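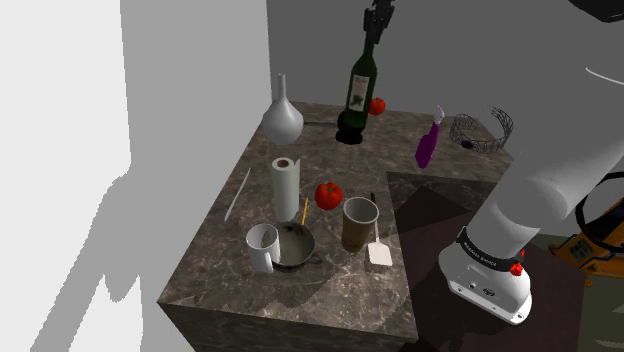
Tomás Cullinane would not give a bottle more than one winter in a kitchen. The warmth of the oven goes up and down every day, he told me, and the cork feels all of it. He has moved his own wine five times in his life, and each time he moved it lower, until it arrived in the cellar under his house in Dokthorpe, where it has stayed.

I came to Dokthorpe in June to write about cellars. In my country we keep potatoes in them, and my grandmother kept also her wedding plates. In this town the cellars are older than the houses. They were cut for a brewery that closed long ago, and when the streets were built, each builder simply put his stairs down to the nearest tunnel. The town survey of the tunnels gives their full length as 2,372 metres, of which 1,847 can be walked without bending the head.

The temperature is the reason people love them. On the afternoon of my visit the street was so hot that the tar was soft under my shoes. Fourteen steps down, I wanted my coat. Cullinane keeps a thermometer on a nail by the door and writes the number in a school notebook every morning before his tea. He showed me two summers of it. The figures hardly change from one page to the next, and he turned the pages slowly, as other men show photographs of their children.

Stavros Andreadis, at the far end of Flatard Lane, has a different problem. His part of the tunnel is damp. It is good for corks but terrible for labels, which slide off and leave him with bottles he cannot name. He now writes on the glass with white wax pencil. Before he learned this, he lost the names of a whole shelf, and he still opens those with supper, one at a time. Some have been very good. One was vinegar, and his wife used it for the windows.

A dry cellar is not always better. In the Layug tunnels, on the hill side, the air is so dry that people put a bowl of wet sand on the floor and fill it again each week.

Renting a space costs little, if you can find one. When I asked in the town office, the lady opened a drawer and showed me the waiting list, written by hand. The first name on it had been waiting for nine years. She asked if I would like to be added, and I gave her my address.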